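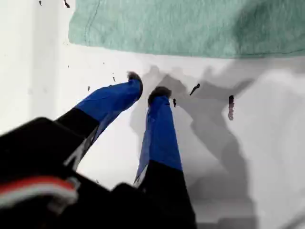
Cut my laundry costs this year, so a short thread on what worked. We're two adults in an apartment with a shared machine in the basement.

1/ I wash at 65 degrees F now, which is the cold setting on ours. Towels get warm once a month. I've seen no difference in the shirts.

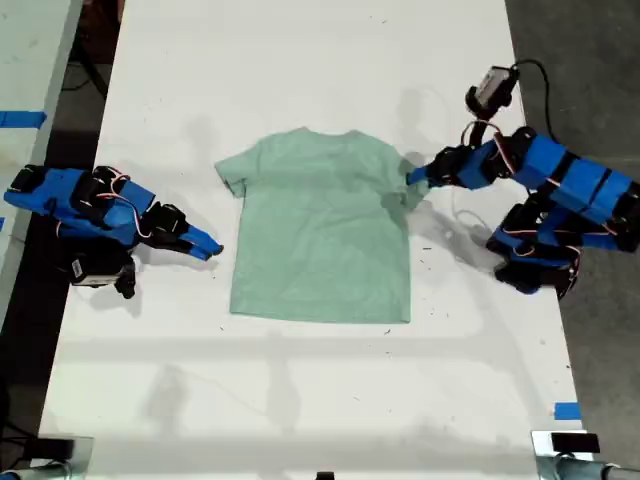 2/ Half the detergent. I was filling the cap on the Jarkine bottle. The line for a normal load is so faint I'd missed it for years. One bottle now lasts 56 loads.

3/ Line drying. I put up a Trerow rack by the bedroom window in December. T-shirts dry overnight.

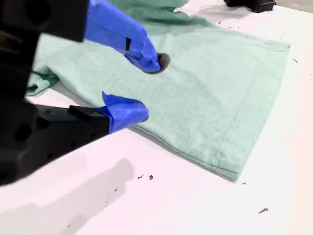
Jeans take longer, so they go on the top bar where there's more air. Towels come out stiff. A good shake before hanging helps some.

4/ Dryer only for sheets, Tuesday after 9 p.m., when the basement is free.
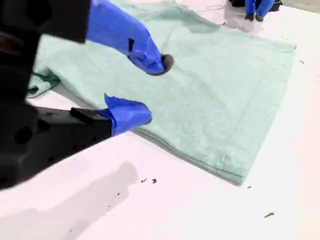 Tiêu asks if vinegar fixes the stiff towels. I tried it for a month and couldn't tell. I went back to shaking them.

5/ Total saved so far is around $66, counting the cost of the rack.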